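Threads › Kenneth Kerr › Workshop and equipment

Posted by Kenneth Kerr, April

1/ Budget thread. I had to plan the purchase of a robot hand and arm for our group at Flulholm, and I made several mistakes with the money. I write them down for others who must fill in the same kind of form.

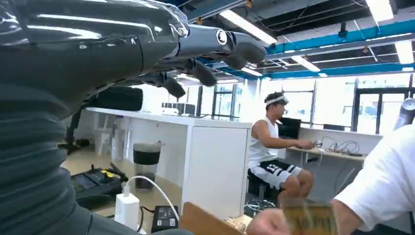
2/ The first mistake was that I asked for the price of the hand only. Trilness sent me a quotation very quickly, and I was happy with it for one whole evening. Then I read the second page, where the cables, the power supply and the mounting plate have their own lines.

3/ Those extras came to 1,169 pounds. This is not a terrible amount, but my form was already signed and I had to go back and ask for it again. Please read the second page before you ask for a signature.

4/ Moffat also gave us a quotation. Their hand was cheaper, but the support contract was to be paid every year, and our money is given only once. I would have needed to find the second year from somewhere else. So I said no, with some regret, as their people answered every email on the same day.

5/ Spare parts. A hand with fingers has many small joints, and I think it is wise to expect that one of them will fail at a bad moment. I asked both sellers how long a single finger takes to arrive. One said two weeks, the other said "it depends". I put this answer in my comparison table exactly as it was written.

6/ Furniture! I had nothing in the plan for furniture. You need a desk for the arm and a second desk for the person who repairs things, and they cannot be the same desk. I tried to share one and it lasted until Monday.

7/ Somebody asked me about the software licence. In our case it is included for five users. We are more than this in the summer, so I have written to ask if a student can take the place of a person who is on holiday. I don't have the answer yet.

8/ Transport and insurance. The seller insures the box until our door. From the door to the room it is our problem, and our goods lift is small. I measured the lift after I had ordered — I do not recommend this order of doing things. The box fitted, but only when we stood it on its end, and the label asked us not to.

9/ For training I put nearly 3,532 pounds, and I was told it was too much. I kept it. The course from Basier takes people who have never worked beside a robot, and our new colleagues are exactly such people. If the office cuts this line I will ask for half of the places.

10/ Things I would put in the first version of the form next time: adapters and extension leads, a hard case for carrying, one spare finger, a stool that goes up and down, and some money with no name on it. Our office does not like the last one, so I call it "small fittings".

11/ A reply to those who asked if it is better to rent. For a project of a few months, maybe yes. I did the sum for us and the rent became more expensive than buying before the end of the first year. But I did not count the hours I have spent on forms, and with those I am less sure.

12/ I have kept my comparison table as a simple spreadsheet, with the prices removed. If you would like to have it, write to me and tell me what size of arm you are planning for — the columns are a little different for the small ones.

Contact | © Kenneth Kerr | Back to top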